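Prüfliste Sortier- und Faltplatz mit Greifarm, Textilaufbereitung Plistberg
Begehung am 2. Februar 2024, geprüft von Heloísa Lopes

1. Tischfläche sauber und frei von Vergessenem: in Ordnung. Danke an die Frühschicht, das sah wirklich schön aus.

2. Fuge zwischen den beiden Platten: mit Bemerkung. Rechts sitzt ein kleiner dunkler Fleck direkt in der Fuge, vielleicht Schmutz, vielleicht eine Macke. Bitte auskratzen und mir dann kurz Bescheid geben.
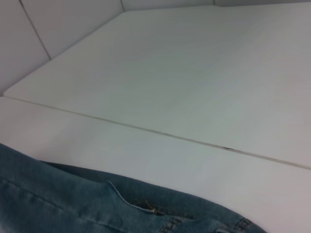 Foto: H. Lopes / Plistberg

3. Lose Fäden: mit Bemerkung. Früher haben wir so etwas beim Falten nebenbei abgezupft, ganz ohne nachzudenken. Der Arm zupft nicht – also bitte vor dem Auflegen einmal mit der Hand über Taschen und Nähte gehen.

4. Not-Halt vom Stehplatz aus erreichbar: in Ordnung, 3 von 3 Versuchen.

5. Pausenwechsel nach 90 Minuten: nicht erfüllt. Ich weiß, das Zuschauen fühlt sich nicht nach Arbeit an, aber es macht müde, und zwar anders als das Falten.
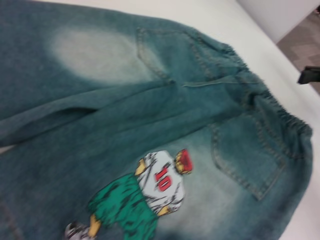
6. Hosen mit Gummibund und Aufdruck: weiterhin von Hand nachsehen. Wer hier 14 Jahre gefaltet hat, spürt einen ausgeleierten Bund sofort, und dieses Gespür möchte ich gern behalten – auch im Einarbeitungsplan.

7. Unterweisung aller am Platz: offen, Termin noch im Februar.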